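Domingo de armario (y de pantalones)

2 de febrero. Escribo rápido que tengo lentejas al fuego y no me fío.

Total, que hoy tocaba armario. Llevaba diciéndolo desde antes de Navidad y siempre había algo mejor que hacer, o sea cualquier cosa. Pero esta semana el viernes me vestí a oscuras y salí a la calle con dos calcetines que no eran ni primos, y ya. Hasta aquí.

Método: ninguno. Soudabeh me pasó hace meses un vídeo de una señora que dobla todo en rectangulitos y los pone de pie. Lo vi entero. Doblé una camiseta. Se cayó. Así que lo de siempre, todo encima de la cama y a ver qué pasa.

Lo que ha salido, sin orden:

Tres jerséis de lana gorda que ya no me pongo porque en la oficina ponen la calefacción como si criaran orquídeas. Uno se lo queda Nima, que pasa frío hasta en julio. Los otros dos a la bolsa.

Una camisa de la boda de mi prima. Talla de otra persona, de la persona que yo era. Bolsa.

Un bañador. En el cajón de los guantes. Sin comentarios.

Y bueno, los de pana. A esos quería llegar yo.

Los compré en Cesia, la tienda de segunda mano que hay subiendo la cuesta, la de los percheros en la acera. 20 euros y me pareció caro, regateé fatal y pagué 20 euros. Pana de rayas, gris claro y gris casi negro. Banafsheh dice que parezco un revisor de tren. Hamidreza dice que le gustan, pero Hamidreza dice que le gusta todo, no cuenta como opinion.

El caso es que son los que más me pongo y los que peor trato. No los cuelgo nunca. Llego, me los quito, cinturón puesto y todo, y ahí se quedan encima de la manta hasta el día siguiente.

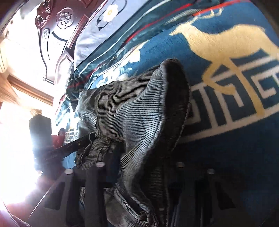

Los de rayas, con el cinturón todavía metido en las trabillas. El ciervo de la manta, al fondo, haciendo guardia.

Lo del cinturón me lo riñe siempre mi madre, que deforma la cintura, que pesa, que tira. Pues vale. Pero si lo saco, lo pierdo. Solo tengo ese negro que me vaya bien y una vez me pasé una mañana entera buscándolo y estaba en la bolsa del gimnasio. Prefiero cintura deformada.

Lo de la pana sí que lo he mirado, que conste. Del revés a la lavadora, 30 grados, poco centrifugado, y sacudirlos nada más sacarlos. Plancha nunca por el derecho, que aplasta el canutillo y se queda brilloso. Con vapor de lejos vale, o colgarlos en el baño mientras te duchas, que es lo que hago yo cuando me acuerdo. Y cepillo de ropa, siempre en el mismo sentido. Tengo uno marca Ladus que era de mi tio Gholamreza y va de maravilla, recoge hasta lo que no se ve. Si alguien sabe dónde venden cepillos así que me escriba, que Banafsheh quiere otro.

La manta merece su párrafo también. La azul, la del ciervo dorado y la greca. Me preguntan mucho por ella y siempre digo lo mismo: me la regalaron, no sé de dónde es, no me la voy a deshacer de ella. Que si es mucha manta para un cuarto pequeño, que si las flores con la greca con las rayas rojas... Pues sí. Pero abriga una barbaridad y en una casa con estas ventanas eso manda. Nima quiso convencerme de poner una lisa, beige. Beige! Le ofrecí un té y cambiamos de tema.

Resultado del domingo: dos bolsas para dar, una para trapos, y un hueco en la balda de arriba que no sé con qué llenar y que seguro que el jueves ya está lleno. He encontrado también unos 32 céntimos en bolsillos varios y un recibo del Mazandarani, de aquella cena en la que pedimos arroz para un regimiento. Lo he guardado. No sé para qué, está ilegible.

Falta la parte de los zapatos. Eso otro día, con más ganas y con Hamidreza, que tiene coche y las cajas pesan.

Ah, y los pantalones cuelgan ya de una percha de esas de pinza. A ver cuánto duran ahí. Me voy, que huele a lentejas pegadas.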